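Plirkora Hand-Held Gripper Pair: planning and buying guide
Two grippers, one backpack, and a good deal of walking about

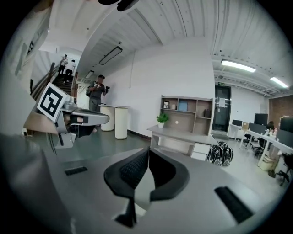
What you are buying

The Plirkora pair is our most popular way into collecting handling data without putting a robot arm on the budget, and we're very fond of it! You get a left and a right gripper, spare rubber-covered finger pads, a set of printed markers and a backpack for the recording kit. People use it in ordinary offices, with desks and stairs and colleagues going past, so you needn't set aside a special room (though a clear tabletop is always welcome).

How many sets will you need?

Most teams begin with one and wish they had planned for 3. Marilou Policarpio, who looks after orders here, suggests one set per person collecting, plus a spare if your work runs to more than a month. Sharing is possible, but straps need refitting each time and it does eat into the morning.

Budgeting beyond the price tag

Do leave room for the small things. Finger pads wear, and we sell them in packs of 13. Markers get scuffed in bags, so print extras on matt card. Storage fills faster than anyone expects, and Oddur Skov in support will happily talk you through drive sizes before you order. Training takes 3 hours for a new group and is included with your first set.

Lead times

Sets leave our Tosska workshop 35 days after we confirm an order. If you need yours before the December break, please get in touch early, as that queue is always a long one.

Hire first, if you'd like

Aileen Navarro runs our hire shelf, and hire fees come off the price if you go on to buy. Returns are collected on Thursday.

Fits with: Rernora charging dock, Dizon carry case (sold separately)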